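Kieran Gilmartin has handled hardship files at Heffernan, a small credit counselling office, long enough to be wary of the phrase "interest-free". Most of the files that reach him now include at least one store instalment plan.

"The rate is zero until the term ends," he said. "After that the contract usually allows interest on the full purchase price, back to the first day. People read the monthly figure and stop there."

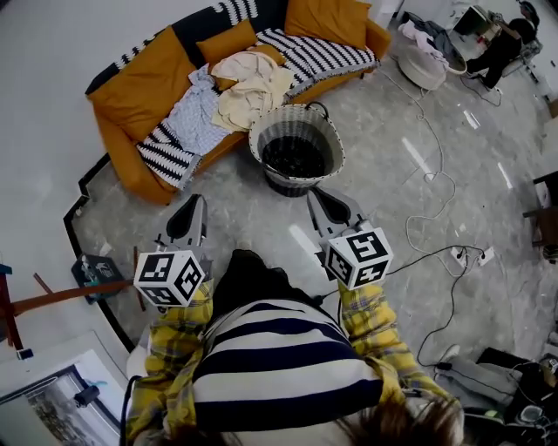 Deferred interest is calculated daily and held off the statement, Gilmartin said. A client who owes $216 in the last month and pays $100 of it can lose the whole concession. He asks clients to divide the price by the number of months, less one, and set that as the payment. Household goods are the usual purchase — a yellow sofa with matching cushions and a couple of striped throws can all go on one contract, and the throws accrue at the same rate as the sofa.

He also checks for a monthly account fee, which is charged whether or not interest applies. "Two or three plans at once, and the fees are a bill of their own."

Clients already past the term should ask the lender for a hardship variation in writing, he said, and keep the reply.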